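From: Eyvindur Bach
To: Ulaston kitchens list
Date: 03/05/2022
Subject: Re: Marble or not?

> Khasawneh quoted me 1,896 for the marble and 1,520 for laminate.
> Is stone worth the extra, or am I paying for veins?

You're paying for veins. I did the same in November and have since learned what lemon juice does.

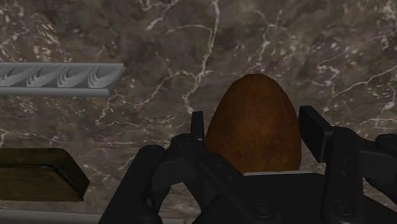
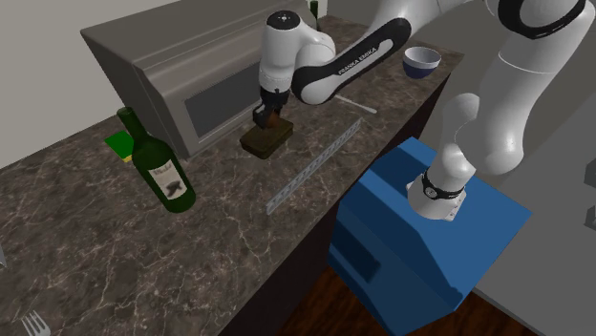 Get the sealing priced separately. Mine was another 313, mentioned once the slab was in the house. And wipe up wine before you finish the argument.

Eyvindur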